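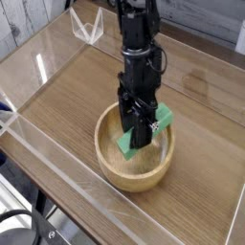 **moradi_finish** wrote:

Question on refinishing a turned bowl. The finish on the inside has gone flat and I want to recoat before it goes back into use. It's the round one with the thick rim, sitting on the wood-grain top with the green block in it. Outer wall still has a warm tone. The floor looks darker than the sides and a bit dusty, and you can make out the circular grain. Bowl is 262 mm across the rim. I have hardwax oil from Stulletti and plain mineral oil. Which one, and how far do I sand?

---

**lathe_and_later** wrote:

Hardwax. Wipe it out with a damp cloth, let it dry overnight, sand 180 then 240, vacuum, 2 thin coats. Mineral oil never cures, so you'd be redoing it every month.

---

**Skondthorpe41** wrote:

Disagree on starting at 180. If the circular grain is already fine, 180 puts in scratches you then have to chase out at 320. Start at 240, by hand, with the grain lines. Also disagree on mineral oil. For a bowl that holds fruit or dry goods it's adequate and you can top it up in five minutes.

---

**lathe_and_later** wrote:

240 won't cut through old finish, it will just clog. What was on it before?

---

**moradi_finish** wrote:

Unknown. Bought secondhand in Dellonton in January, no label. A drop of water on the floor soaks in after a few minutes, on the outer wall it beads.

---

**Skondthorpe41** wrote:

Then there's very little left inside to clog anything. Sand the inside only and stop just under the rim. Leave the outer wall alone, you won't match that color with a fresh coat.

---

**lathe_and_later** wrote:

Fair on the outside. I'd still carry the new coat over the rim, otherwise you get a visible line where the two finishes meet.

---

**moradi_finish** wrote:

Going with 240 inside, hardwax over the rim, outer wall untouched. First coat Friday.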